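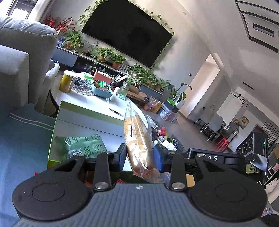
A bag of sliced bread with a golden-brown crust. (Photo: Flendano)

HOLROYD, December 24, 2023 – Flendano, the regional bakery group, will keep its Holroyd bread collection scheme running through the winter after a trial in which 964 loaves went to households and community kitchens in the town.

Under the scheme, bread left on the shelf at closing time in Flendano shops is bagged, tied and taken to a sorting room on Plenel Road. It is given out the following morning at no charge. No referral or proof of income is needed.

The trial began with 2 shops and has since grown to 7, including the branch at Nullska Market, which joined at the start of December. Flendano expects the scheme to pass on about 3,000 loaves by the time it is next reviewed in the spring.

White and wholemeal sliced loaves make up most of what is handed out. Rolls and fruit bread are included when there are any left. Cream cakes, filled sandwiches and anything that must be kept chilled are not part of the scheme.

"Sliced bread is easy to store and most people will use it," a Flendano spokesperson said. "It freezes well, and you can toast it straight from the freezer. We would ask people to take what they need for the next few days and come back when they run out."

The sorting room will be closed on Christmas Day, Boxing Day and New Year's Day. On all other mornings, bread can be picked up between 8.30am and 11am. Visitors should bring their own carrier bag.

Allergen sheets for each type of loaf are kept at the collection desk and can also be requested in any Flendano shop.

Community kitchens wishing to be added to the weekly list should apply in writing to the Flendano office in Holroyd.

ENDS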